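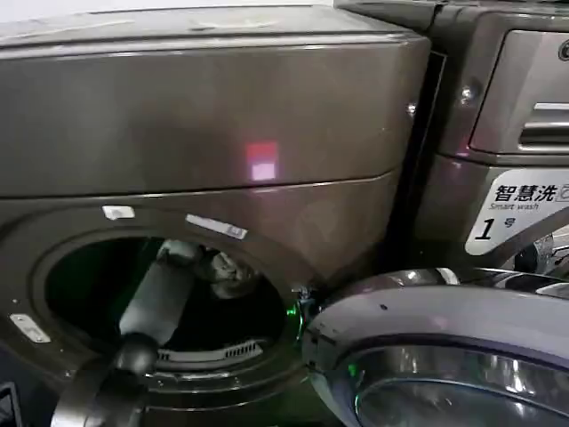

The Wash House Comes Back

For years the only place to do laundry in Nollside was a room behind the gas station with two machines and a change slot that jammed. People who lived in the old mill apartments drove 20 minutes to Jollbridge instead, or washed sheets in the bathtub. Last March a laundromat opened on Hedlund Street, in what used to be a shoe store, and it has been busy most evenings.

Small towns across the county have seen the same thing. Wodotberg, with 3000 people, now has two laundromats after a decade with none. Both opened in empty storefronts, and both stay open until 10 p.m.

The reasons are fairly simple. Many older buildings have no hookups, and adding them means opening up walls and floors. Rents have gone up, so more people share apartments, and a shared apartment makes a lot of laundry. Comforters and sleeping bags don't fit well in a home washer anyway. One regular in Nollside owns a washer and still comes in twice a year with the winter bedding.

The Cost of a Load

A regular wash in Nollside takes 22 quarters, or a card that can be filled at the counter. Drying is extra. A family doing four or five loads a week notices that, and some take the wet clothes home to hang. The Jollbridge laundromat takes a little off the price before noon, when the place is mostly retired people and night-shift workers from the bakery.

Water is the big bill for owners, followed by gas for the dryers. The sewer charge in Wodotberg went up 15 percent last year, and prices on the machines went up soon after.
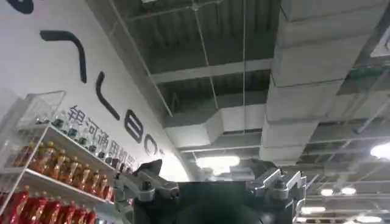 Waiting Around

A wash and dry takes over an hour, and what people do with that time depends on the town. In Jollbridge they cross the street for coffee. In Nollside there is a shelf of paperbacks, a bench by the window and a board with notices for firewood, piano lessons and lost cats. High school students do homework on the folding tables until someone needs the space.

The Hedlund Street owners plan to add a drop-off service in the fall, with clothes washed and folded by the pound. The room behind the gas station is used for storing tires now.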